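Kudside Height-Adjustable Workbench: Review

Equipment Reviews, Prolley Technical Resources Service
Reviewed by Rafsan Khan

The Kudside is a height-adjustable bench intended for teaching workshops, repair rooms and light assembly. It is supplied flat-packed from the maker's depot in Breltport at a list price of £2,149, including delivery to a ground-floor room. The Service bought 2 for the electronics workshop and has had them in daily use since January. This review covers assembly, stability, the working surface and the cost of ownership.

Assembly

The bench arrives in three cartons, the heaviest of which should not be lifted by one person. The printed instructions are clear as far as the crossbar, after which the drawings become too small to follow with confidence. Two members of staff completed the first bench in an afternoon and the second in rather less. All fixings were present. The hex key provided is of poor quality and was replaced with our own before the legs were on.

Height adjustment

Travel is by electric motor, controlled from a keypad under the front edge. The keypad holds four saved heights, and these survived a power cut without needing to be set again. Movement is smooth but slow, and the motor can be heard across a quiet room. Users who are seated for soldering and standing for inspection have made the most use of this feature. The bench stops when it meets an obstruction, although it took a firmer push than we would have liked.

Stability

At its lowest setting the bench is entirely steady. At full height there is a slight sway from side to side, which is noticeable when filing or using a hand drill. The maker rates the bench at 147 kg spread evenly across the top, and we had no reason to approach that figure. Departments that plan to fit a vice should consider the fixed-height Mac an tSaoi bench instead – it is heavier, plainer and costs considerably less.

Working surface

The top has a matt finish that is kind to the eyes under strip lighting.
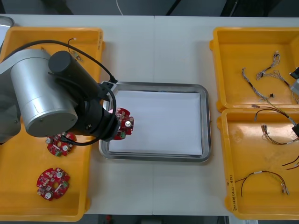
Flux residue came away with a damp cloth and a little alcohol. Marker pen did not, and one bench still carries a faint blue line near the back. The front edge is rounded and comfortable for the forearms. There is no raised lip, so small screws will roll off unless trays are used.

Service and spares

The warranty covers the frame for five years and the motor for two. A replacement keypad, ordered on a Thursday, took 14 days to reach us, and the supplier answered the telephone promptly on each occasion.

Recommendation

The Kudside is recommended for shared electronics and inspection work, where several users of different heights need the same bench. It is not recommended for metalwork. Purchasers should ask for the longer mains lead at the time of order, as the standard one will not reach a wall socket when the bench is fully raised.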